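Shopping for the boring parts

Posted Monday, December 18, 2023

So the budget went through! I've been grumbling on this blog since spring about wanting to do the bin picking cell properly, and last week Binta Bashir, who signs for anything in our shop that costs more than a lunch, said yes to nearly all of it. I'm thrilled. I've also spent four evenings with a spreadsheet open, and since a few of you asked how you even plan for something like this, I'm going to write down where the money is going while I still remember.

First thing: the arm was the easy part. We already have it. When people hear "robot project" they assume the arm eats the whole budget, and for a new one, fair enough, it's a big number. But ours is here and it moves, so my list is everything that hangs off it, sits under it or has to be plugged in next to it. That list got long. My first draft had 11 lines and the one Binta approved has 24.

The biggest line is the gripper. I went back and forth between Nerkari and Drendier for weeks. Drendier has the nicer hardware, I think, with a really lovely quick-change plate, but every set of fingers is a separate order and the lead time was 11 weeks when I asked. Nerkari sells a kit with the fingers, the mounting flange and a spare cable in the box. Spare cable! I didn't know how much I cared about that until I priced one separately. Nerkari it is, and it should be here in January.

Second biggest is cable management, and this is where I'd tell anyone to add money before they add it anywhere else. Every time we hang something new at the wrist, another cable has to get down the arm, and it has to have enough slack for the wrist to turn without having so much that it drags through the parts. I've been solving this with ties and patience. The new budget has a proper dress pack in it, with sleeves and clamps from Stamatopoulos, plus a day of somebody's time to fit it. Put the day in! A dress pack sitting in its bag on a shelf doesn't protect anything, and I've seen that shelf in more than one shop.

Then there are bins. I had "bins, misc." on my first draft with a tiny number next to it, and Binta circled it and wrote a question mark. She was right. If you want to pick from one and place in another, you want them the same height, rims touching, and held so they don't creep when the arm bumps a wall. (It will bump a wall.) Spring clamps are fine for this, by the way. I looked at bolted fixtures and they're beautiful, but I move things too often. I put five extra clamps on the order and called it done.

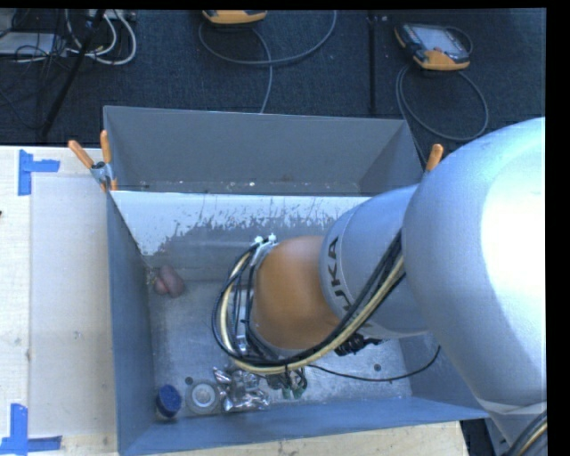 What I haven't settled is the junk. I mean the stuff we pick, which I call junk with a lot of affection. A tidy set of matching blocks is cheap and teaches you very little. Shiny things, crinkly things, see-through things and odd lumpy shapes are where the trouble lives, and they wear out or get crushed, so it has to be a recurring line. I've set aside $40 a month. That may sound silly beside the gripper, but I'd have run out of interesting objects by February otherwise — and I'm having way too much fun in the dollar store to give it up.

Flooring and power came up too. We'd like a raised channel for the cables on the floor and real hooks for the handheld controllers, and Lenora (the supplier we used for the benches) quoted both together. The hooks were approved. The channel was the one thing Binta pushed to next year, and I grumbled, but if I had to lose a line I'd have picked the same one.

A couple of smaller notes for anyone building their own list. Get shipping in writing, for everything heavy. Ask what the connector on the other end is before you order a cable, even if you're sure. Leave yourself a line for tape, the good colored kind that comes up without leaving glue, because you'll mark out where things go on the table and then move them all a week later. And keep some money back. I held on to five percent and I wish it were double that.

Orders go out this week, all except the vision lighting, where I'm still waiting on a second quote. If you've used ring lights over metal bins and have opinions about glare, please leave them in the comments. I'll post the gripper unboxing when it gets here.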